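Last updated: June

Week Six: Pacing, and why middle-distance runners get it wrong

These notes go with Friday's lecture and should be read before the track session, if you can manage it. They're a bit fuller than what I said in the room, partly because I ran out of time (again!) and partly because three of you came up afterwards with the same question about lap splits and I'd like to answer it properly.

We started with the two ways a race can be run, which I called running to the clock and running to the field. In a race run to the clock, the athlete has a target time and tries to hold a speed that will deliver it. In a race run to the field, the time hardly matters and the athlete is thinking about position: who is on the shoulder, who is boxed in, who has the better finish. Most club races are a muddle of the two, and a good deal of bad pacing comes from athletes who haven't decided which sort of race they're in. Please do keep the distinction in mind, as it will come back in week eight when we get to championship tactics.

Even, positive and negative splits

A quick reminder of the terms, for anybody who missed the spring module. An even split means both halves of the race take the same time. A positive split means the second half is slower, and a negative split means the second half is quicker. People do mix up the last two, and I have mixed them up myself at the whiteboard, so if you are ever in doubt just write "faster finish" or "slower finish" on your sheet and I'll be perfectly happy.

The worked case was the Gramard club 1500 metres. The winner finished in 284 seconds, so an even pace would put her at 142 seconds at the halfway mark, 750 metres. She went through in 138, which left her 146 for the second half: a positive split, eight seconds slower than the first. Does that mean she ran badly? Well, she won, and we need to be careful here. She was running to the field, there was a pack close behind her over the opening lap, and going out hard broke it up. If she had been chasing a qualifying time I would have had something to say about that first half.

What the body is doing

I don't want to turn this into the physiology course (Dr Feng's notes on the energy systems are far better than anything I could put together, and they're on the shelf in the Skosow room), but you do need the outline. At the start of a race the aerobic system takes a little while to get up to full working rate. The legs feel marvellous. The athlete feels that the pace is easy, and believes it, and the cost of that belief is paid on the third lap, when breathing is laboured, the stride shortens and the shoulders begin to creep up towards the ears. Once form has gone it is very hard to get back in the same race.

This is the reason I go on and on about the first 100 metres. A runner who covers them 2 seconds too quickly has gained very little ground and has used up something she will want later. When you coach beginners, stand at the 100 metre point and call the time out loud. Don't shout "slow down", which frightens them. Just give the number and let them learn what it feels like.

Cues and trackside signs

Coaches at trackside have very little time to get a message across, and the runner has even less attention to spare for it. Keep spoken cues to a word or two, agree them beforehand, and use the same ones every week. Urard, the club whose junior sessions some of you will be visiting, has its helpers hold up boards on the back straight as well, and I think it's a lovely idea for windy days when a voice won't carry.

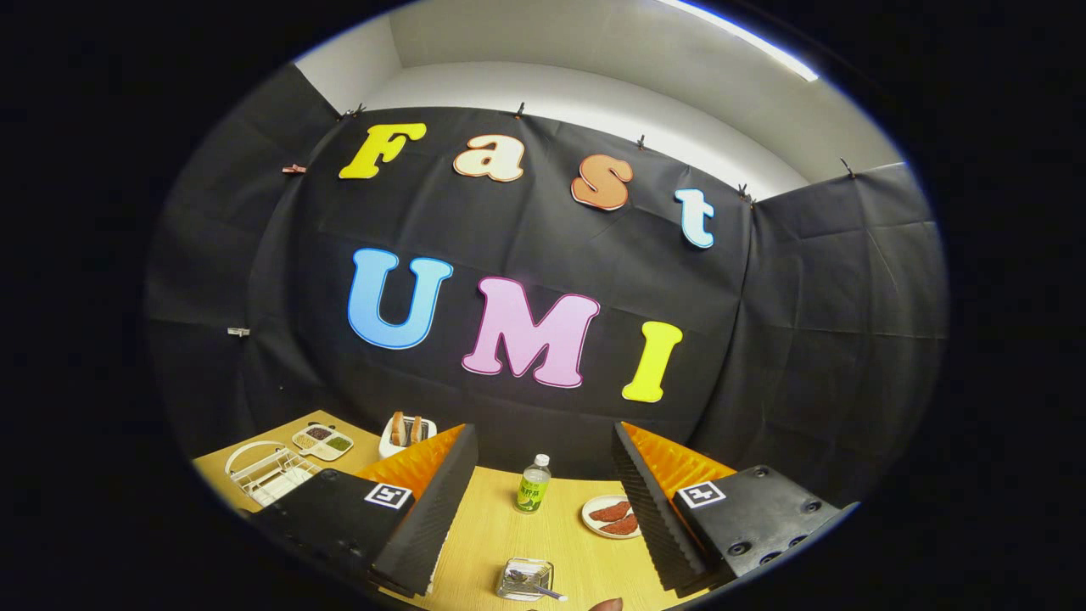
A trackside board has to be read by somebody who is tired, moving and looking mostly at the runner in front, so size, contrast and the number of words matter a great deal more than neatness. Keep to a single short word if you possibly can, and have a think about the background while you're at it. The word "Fast" in yellow, cream, orange and light blue letters stands out very nicely on black cloth, and the same pale colours on a white board would be hard going from across a track. I'd also keep the word level on a real board, whereas those letters slope down as they go along, which is cheerful on a wall but one more thing for a weary runner to sort out.

For the practical

Bring a stopwatch, a pencil and the split sheet. You'll work in pairs, one running and one timing, and then swap. Each runner does 800 metres at what they believe is an even effort, with no watch, and predicts both lap times before starting. Write the prediction down first, please, as memories get very generous afterwards. We'll compare everybody's sheets under the stand, or in the clubhouse if it rains.

Reading for next time: the chapter on drafting and wind, and the short piece on kicking from the front. Race sheet 1796 in the blue folder has all the lap splits for the Gramard meeting if you'd like to try the sums on the other finishers.

Contact: Middle-Distance Coaching course office, Skosow room | © Course tutor, for class use | Back to top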